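3.2 Condition of housings on arrival

The units examined in this part of the study came from two sources. The larger group was collected from the Nerel depot, where equipment withdrawn from offices had been kept on open shelving. The smaller group came from the Fleury workshop and had been stored in closed cabinets. All units were received at Wakside in January and were left in the test room for 12 days before any work began, so that both groups would start from the same temperature and humidity.

Earlier work on stored electronics has dealt mainly with the boards. The housings have received less attention, although the state of the outer metalwork often decides whether a unit can be put back into service without new parts. Sheet metal that is formed with ridges is stiffer than flat sheet of the same thickness, but the grooves between the ridges hold dust and are slow to clean. A cloth passed along the length of the grooves removes most loose matter. A cloth passed across them tends to push it into the corners of the folds, where it stays until the unit is next opened.

Each housing was inspected under the bench lamp before cleaning and again afterwards. Marks were placed in one of three classes: surface dirt, which came away with a dry cloth; stains, which remained after wiping with a damp cloth; and scuffs, in which the finish itself had been disturbed. Dents were recorded separately. Where a mark could not be placed with confidence it was entered as a stain. Glare from bare metal made small marks hard to see from directly above, and the inspectors were therefore asked to look at each surface from at least two angles.

Of the 100 housings in the Nerel group, 11 were set aside with dents deep enough to affect the fit of the lid. None of the Fleury housings was set aside for this reason. The difference may owe as much to handling during transport as to the manner of storage, and the present data do not allow the two to be separated.

Small loose parts were kept in plastic wrapping until needed. Figure 4 shows a wrapped item resting on the ridged metal, with part of a green circuit board visible below the metal lip.

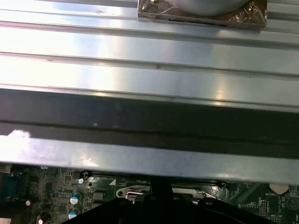
Figure 4. Ridged sheet metal with small surface marks; wrapped item at top, circuit board at bottom.

Colette Millet, commenting on an earlier draft of this section, objected that the three classes give too much weight to appearance. In her view a stain on the outside of a housing has no bearing on its further use, and an inspector's time would be better spent on the folded edges, where wear from repeated opening is first found. She also asked whether the damp cloth might itself leave smudges that are later counted as stains.

The second point was accepted. The procedure was changed so that each surface is dried and left for an hour before the second inspection. On the first point the classes were kept, as Prarnomico records outer marks in the same way and a common scheme allows the two sets of results to be compared. A separate entry for folded edges has been added to the inspection sheet, and the results are given in Section 3.3.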